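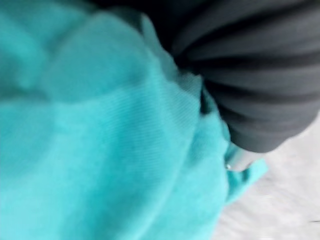 Wrist camera blur in cloth demos: drop or keep?

We have 233 teleoperated episodes of cloth handling. In most of them the wrist view smears whenever the arm moves fast near the fabric. The Mumo overhead view stays sharp. Should I filter these before training?

Answer 1 (accepted)
Keep them. The policy will get the same blur at run time. Fix the exposure first: ours went from auto to 4 ms, with more light. Drop an episode only if the grasp itself failed.

Answer 2
Depends on the policy.

Answer 3
We cut 8 episodes from a set like this in October and saw no change. Check your timestamps too.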